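4. Dress, Pace and the Weekend Golfer

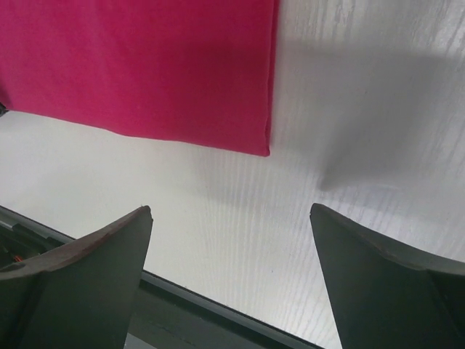 Figure 4. Pink knit fabric with a straight folded edge.

Slow play is the complaint golfers make most often and commit most cheerfully. In our survey of members at the two courses, Brustel and Urnine, we received 275 completed forms, and on 164 of them the respondent named slow play as the worst thing about the weekend game. Almost all of these people described themselves as fast. We had meant to leave clothing out of the study, but the forms would not let us. Asked what a slow group looks like from the tee behind, respondents talked about shirts, and above all about bright ones. A strong pink of the sort in Figure 4 came up again and again, usually with the word "obviously" close by. One man at Urnine wrote that he could tell a five-hour round from the color of the collars in the parking lot. He had, by his own account, been wrong on each of the last three occasions, and put this down to the wind.

The belief is easy enough to explain. A golfer in gray who takes two minutes over a putt melts into the trees. A golfer in raspberry who takes the same two minutes can be seen from the clubhouse bar, and is. Saxena and Saxena, in their notes on the Bansal Cup, called this "the flag problem": people waiting in the fairway fix on whichever player they can see best and give that player credit for the whole delay. Kamlesh Saxena, who wore a yellow sweater through four seasons of the event, has never claimed to be neutral on the point. Jyoti Saxena kept the stopwatch and found that he was in fact slow, though no slower in navy.

4.1 How the rounds were timed

We timed 157 rounds in August, all of them foursomes going off the first tee before noon. A timer stood at the first, the seventh, the tenth and the eighteenth, and wrote down when the flag went back in. We did not follow the groups between those holes. Following them had been tried in the pilot, when Gadisa Weldu walked behind a group at Brustel with a clipboard. The group played the front nine faster than any other that week and then asked him whether he was from the county.

Each timer also marked down whether anyone in the group wore what the sheet called a loud top. This was left to the timer's judgment, and judgment varied. Do-yoon Geum held that coral was loud. Weldu held that coral was a kind of orange and that orange was normal. We settled disputes by having both timers look at the same group from the same spot, and where they still disagreed we dropped the group from the color comparison but kept it in the totals. Hats were ignored. So were trousers, with some regret, as the trousers at Urnine deserve a paper of their own.

4.2 What the clock said

Loud groups and quiet groups finished in times so close together that we would not bet lunch on the gap. What did matter was dull. Groups who looked for lost balls one at a time, all four walking to the first ball and then all four walking to the second, were slow. Groups with a player who took more than two practice swings were slow, unless the other three had given up waiting and started to play out of turn. Groups who added up the card on the green were slow, and they also made the group behind slow, and that group then got blamed for it on the next tee by the group behind them.

The tenth tee was worse than any of this. At both courses the path from the ninth green to the tenth tee runs past the snack counter. Players stopped. They stopped even when they had told the timer at the seventh that they were in a hurry. At Brustel the counter sells a hot sandwich that has to be made to order, and we watched one foursome order it in turn, each waiting to see how the one before had come out. The delay was passed back down the course like a bad cold. We asked the club whether the sandwich could be taken off the menu for a single Saturday as a test. The club said it would rather lose the tenth hole.

4.3 What the golfers said

After the round we asked players to guess how long they had taken. Most guessed short. We then asked them to guess for the group in front, and most guessed long, in a few cases so long that the group in front would have had to start in the dark. Those playing behind a loud group made worse guesses than those playing behind a quiet one. This is the one place where color showed up in our results at all, and it showed up in the heads of the people looking at it.

Free comments were collected on the back of the form. Neelam Kashyap sorted all 499 of them by hand, splitting the longer ones where a writer moved on to a fresh grievance. The largest pile concerned other people's practice swings. The smallest concerned the writer's own play and held two comments, both from the same man, who had filled in the form twice. Between them sat a thick pile on dress, much of it asking for a stricter code, with pace of play given as the grounds. Several of these were written by players whom our sheets record in loud tops.

4.4 Limits

Two courses are not many, and both are flat. A hillier course might space the groups out or wear them down, and we cannot say which. Our timers were known to most of the members by the second week, and some players tidied up their habits when they saw a clipboard, chiefly by hiding behind the bag while taking the third practice swing. The loud-top measure is rough and we would do it differently now, with a set of cloth swatches handed to each timer at the start. Geum has offered to supply them, provided coral is included.

We also have no winter rounds. Simero, the indoor range where we hoped to carry on through the cold months, has no tenth tee and no sandwich, and its customers are charged by the hour. They play very quickly.

Last updated: March 11, 2019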